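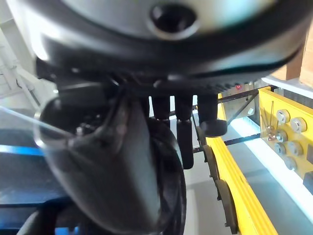 Yellow rail, silver bolts, and the little pins with the reddish tips

By the time Carola Kuhlmann came in with the coffee, Timo had already cleaned the rail twice, and he was standing back from it with the rag over his shoulder like a man who has just put a baby down and is waiting to see whether it will wake up.

"You missed the grooves," she said, because she had worked in the Danbridge shop for long enough to say that sort of thing before good morning.

"I did the grooves. I did the grooves first, and then the top, and then the grooves again because the top had gone into them."

She set his cup on the windowsill, where there was a ring worn into the paint from all the other cups, and bent down to have a look. It was a good strong yellow, that rail, the yellow of rain boots and school buses, and when the morning came in low from the yard the flat top of it lit up from one end to the other. Old Helmut Voß used to say he could find his way to it with his eyes shut, and then he would add that he'd rather not, as he liked looking at it. He had retired in April. There had been a cake and a speech and a collection that came to 300, and he had spent all of it on a garden bench and then come back in to tell them about the bench.

"And what about those?" Timo pointed with his chin at the pins dangling against the yellow panel.

Carola straightened up slowly. She had been wondering when he would get to the pins. They were thin metal things, reddish at the tips, and they hung there at a slant the way keys hang on a nail by a kitchen door. Helmut had never once said what they were for. People had asked him, of course, Lewis Menzies most of all, who was the sort of manager who wanted a label on everything and had once ordered 200 of them and used them up by lunchtime. Helmut had only said they were fine where they were, and offered him a plum.

"Leave them," said Carola.

"Mr. Menzies has them on the list." Timo took the list out of his back pocket, unfolded it, and smoothed it against his leg. "Wipe down rail. Check bolts on panel. Remove loose items. I'd say they're loose items. They swing."

"Did you check the bolts?"

"Every one. Tight as anything."

"Well, there you are, that's most of a list."

He drank some of his coffee and looked at the pins over the rim of the cup. He was nineteen and careful, and it was his third week, and she could see it bothered him to leave a line with no tick next to it. She remembered being like that herself, back when the place was still called Hollmann and you had to hang your coat up by order of arrival, and Annelore Seidel in the office would come down and move it if you'd got it wrong.

"Call him up," she said at last.

"Who? Mr. Menzies?"

"Helmut. He'll be out on that bench. Ask him what they are, and if he tells you, you'll be the first, and you can write it on the list and Lewis can have a label made."

So Timo rang him, right there by the window, and Carola pretended to sort washers so that she could listen. It was a long call. It took in the bench, and the plums, and a neighbor's dog, and whether somebody had remembered to oil the door, and for a good while Timo only said yes and no and did he really. At one point he laughed out loud. When he had finally hung up he picked the rag off his shoulder, folded it in half, and hung it over the edge of the sink.

"Well?" said Carola.

"He says they're fine where they are," said Timo. "And I'm to come by on my way home for a bag of plums."

He took up his pencil, thought for a moment, and put a tick on the third line. Then he went out to see about the door.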